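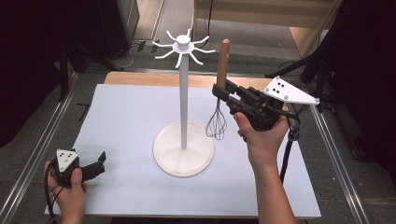
## Swati small water turbine

If you have a stream with a decent drop on your land, you've probably stood next to it after heavy rain and thought about all that energy going past. We have too, and it's how we ended up stocking the Swati. It's a small pelton-type turbine made by Trustberg, meant for off-grid houses, workshops and farm buildings, and it's the machine at Tivley that we most enjoy getting out on the bench.

The Swati makes up to 2,000 watts and gives out 48 volts DC, so it feeds straight into a battery bank through its own controller. From there an ordinary inverter will give you 240 volts for lights, fridge, pumps and tools. It runs day and night for as long as there's water in the pipe, and that steady trickle adds up in a way that surprises people who are used to solar panels.

### How it works

Water comes down your pipe and leaves through one or more jets inside the housing. The jets hit a ring of cups on the wheel, the wheel turns the generator on the same shaft, and the water drops out of the bottom and goes back to the stream. There are no belts and no gearbox.

You can fit one, two, three or four jets, and each has its own valve. In a wet spell you open them all. As the stream drops you close them one at a time, keeping the pressure up at the jets that are still running. It takes a minute or two and you soon get a feel for it – we've become rather fond of the job.

### What your site needs

Height matters a lot, and so does flow. A tall drop with a small stream can do as well as a shorter drop with plenty of water, but a wide, slow river with hardly any fall is no use for a turbine of this kind.

Before you order, please have a go at measuring:

- the drop from where the water would enter the pipe to where the turbine would sit
- the flow in the stream, taken in a dry spell as well as a wet one
- the length of pipe you'd need, following the ground
- the cable run from the turbine to your batteries

A bucket and a stopwatch will do for a small stream, and a clear hose and a helper will give you the drop. Send us your figures and we'll work out what you can expect. Sometimes the answer is "not very much", and we'll say so.

You'll also need permission to take water from most streams, even though all of it goes back. Ask early. It can be the slowest part of the whole thing, and the rules on fish screens and how much must be left in the stream will affect how you build the intake.

### Our own Swati at Ekcombe

We have one running behind the store at Ekcombe, on a stream you could step across. It isn't a wonderful site. The pipe is longer than we'd like and there's an awkward bend by the wall that we keep meaning to put right.

Even so, in October, after a long dry stretch and with a single jet open, it was holding at 206 watts. It kept the lights, the radio and the laptop going and still topped up the batteries overnight. Once the rain came we had all four jets open and were looking for things to plug in!

The one real chore is leaves. Autumn brings them down by the barrowload, and a blocked screen will cut your power as surely as closing the valve. We've fitted a sloping screen that sheds most of them, and it's a huge improvement on the flat one we started with.

### Details

| | |
|---|---|
| Maker | Trustberg |
| Type | Pelton-type wheel, direct drive |
| Highest output | 2,000 watts |
| Output voltage | 48 volts DC |
| Jets | One to four, each with its own valve |
| Wheel and housing | Stainless steel wheel, cast aluminium housing |

### In the box

The turbine comes put together, with four jets, a set of blanking plugs, the valves, the controller and the dump heater. The dump heater takes any power left over once your batteries are full, so don't leave it out. Some owners put it in a water tank and get warm washing water from it.

Pipe, cable, batteries and inverter aren't included. We can supply the pipe fittings, and we'll gladly talk you through the rest.

### Looking after it

Grease the bearings twice a year and look over the cups for chips when you do. Grit is the usual cause of wear, so a settling tank at the intake is well worth the digging. Spare bearings, jets and wheels are kept on the shelf at Ekcombe, and you can change a wheel with two spanners and a bit of patience.

Page updated Feb 24, 2021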